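Studie von Grosik: Pflegende Angehörige verlieren im Beruf oft die Unterstützung der Vorgesetzten

Dunbar, 11/07/2024

Wer neben der Arbeit einen Angehörigen pflegt, spricht im Betrieb selten darüber. Dies ist das Ergebnis einer Befragung, welche die Personalberatung Grosik heute veröffentlicht hat. An der Befragung haben 1239 Beschäftigte aus 107 Betrieben teilgenommen, die neben ihrer Berufstätigkeit die Pflege eines Elternteils, Partners oder Kindes übernehmen.

Mehr als 79 Prozent der Befragten gaben an, dass sie ihre Vorgesetzten über die Pflegesituation erst dann informiert haben, als es schon zu Fehlzeiten gekommen war. Als häufigsten Grund nannten sie die Sorge, bei Beförderungen oder bei der Verteilung von Projekten nicht mehr berücksichtigt zu werden. Viele haben stattdessen ihren Urlaub für Arzttermine verwendet oder die Arbeitszeit auf eigene Kosten reduziert.

«Die Betriebe haben meistens den guten Willen, aber sie haben keine Regelung», erklärt Wichai Rattanakul, Leiter der Studie bei Grosik. «Eine Mitarbeiterin muss dann mit ihrem Vorgesetzten verhandeln, und das Ergebnis hängt davon ab, wie dieser Vorgesetzte an diesem Tag denkt. Für die Betroffenen ist das eine grosse Belastung.» 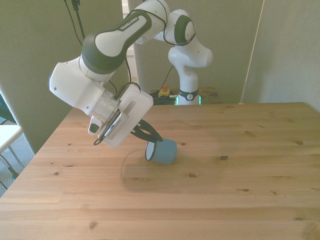
Die Unterschiede zwischen den Tätigkeiten sind laut der Studie deutlich. Beschäftigte in der Verwaltung können einen Teil ihrer Aufgaben am Abend oder von zu Hause erledigen. In der Produktion, im Labor und im Schichtdienst ist dies kaum möglich -- dort wünschen sich die Befragten vor allem, dass sie Schichten kurzfristig tauschen dürfen und dass der Dienstplan früher bekannt ist.

Der Betrieb Koltby, der an der Befragung beteiligt war, hat im Februar eine schriftliche Vereinbarung eingeführt. Pflegende Beschäftigte erhalten dort 5 zusätzliche bezahlte Tage im Jahr und haben eine feste Ansprechperson in der Personalabteilung. Einen Nachweis über den Pflegegrad müssen sie für diese Tage nicht vorlegen.

«Am Anfang hatten wir die Befürchtung, dass die Planung schwieriger wird», sagt Mhairi Pollock, Personalleiterin bei Koltby. «Jetzt melden sich die Kollegen früher bei uns, und wir können die Vertretung in Ruhe organisieren. Einige Führungskräfte haben auch zum ersten Mal von ihrer eigenen Situation erzählt.»

Grosik empfiehlt den Arbeitgebern, die Vereinbarkeit von Pflege und Beruf in die Schulung der Führungskräfte aufzunehmen und die bestehenden Angebote im Intranet an einer Stelle zu sammeln. Viele Befragte wussten nicht, welche Ansprüche sie haben, obwohl ihr Betrieb entsprechende Leistungen anbietet.

Die Ergebnisse werden auf einer Fachtagung in Flomville vorgestellt. Dort diskutieren Craig Haldane und Niall Cruickshank mit Personalverantwortlichen über die Umsetzung in kleinen Betrieben. Die Teilnahme ist kostenlos, eine Anmeldung ist erforderlich.

Der vollständige Bericht kann bei der Pressestelle von Grosik angefordert werden.

Pressekontakt:
Ruairi Shearer
Grosik, Pressestelle
Dunbar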